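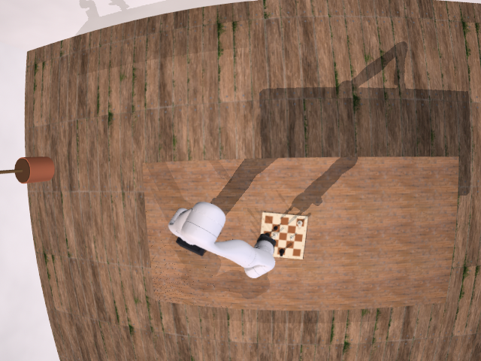

Flistmont Film Festival – Projection and Print Traffic

Ticket 232
Subject: Sound drifting out on the Ķēniņš feature, main screen
Opened by: Braulio Tlapale
Status: Closed

Sun 19 September, 09:10
Morning all! Ran the first reel's worth of the Ķēniņš film on the main screen and it looks gorgeous, really lovely blacks, but the sound is wandering. It starts bang on. By the half-hour mark the dialogue is ahead of the lips, and by the ferry chapter you'd think it had been dubbed. Screening is tonight and the director is doing a Q&A afterwards, so I'd love to get this sorted before lunch.

09:25
Checked the obvious things first. Server rebooted, no change. Played last night's shorts programme from the same server and every one of them stays in sync to the end credits. So the screen, the amps and the server are all behaving. Good news, as that's the expensive end of the building.

09:50
Went into the delay setting on the sound processor. It was at 30 milliseconds, same as in March when we set the room up. Tried it at 200 just to see what would happen (horrible, don't). Put it back to 30. A fixed delay can't cure a drift anyway, but I wanted it ruled out and written down.

10:15
Copied the package again from the Druvent drive the distributor sent. Hash check passes on every file. Same drift, same place. So the copy is fine and whatever is wrong came to us on the drive.

10:40
Now we're getting somewhere! Opened the playlist file and the picture is flagged at 24 frames a second. The paperwork from Gellis, the lab that made the package, says the film was shot and finished at 25. My guess is that the picture has been slowed to 24 and the sound left at its original speed. That fits with the voices getting ahead, and it fits with them getting steadily worse.

10:45
Rang Gellis. Left a message, then sent an email with the playlist file attached and the timecodes of 2 spots where it's easiest to see: the door slam in the kitchen, and the clapping at the wedding. If anyone else wants to check, use the clapping. It's brilliant for this.

11:30
Gellis rang back, on a Sunday, bless them. They confirmed it. There was an early version of the package with the old soundtrack and that's the one that went on our drive. The corrected one has the sound stretched to match and the pitch put right. They're sending it over the line now.

13:20
Download finished, hash check passes, loaded under a new title with V2 on the end. Please do NOT play the one without V2. I've left it on the server until the new one has had a full run, then it goes.

15:45
Watched V2 all the way through with the subtitles on. Door slam perfect. Wedding perfect. Last line of the film lands exactly on the lips, and the closing song sounds wonderful in that room now that it's at the right speed. Do stay for it if you're on shift!

16:00
Old version deleted. Playlist for tonight rebuilt with V2, house lights cue and the sponsor slide added back in. Interval music is unchanged.

Still to do:
Post the drive back to the distributor with a note saying which version is on it.
Add a frame rate line to our incoming print checklist.
Email the next festival on the print's route so they don't get caught too.

16:10
Closing this one. Huge thanks to the lab for picking up so fast. If the drift comes back on any other title, open a new ticket and put the frame rate from the playlist in the first line.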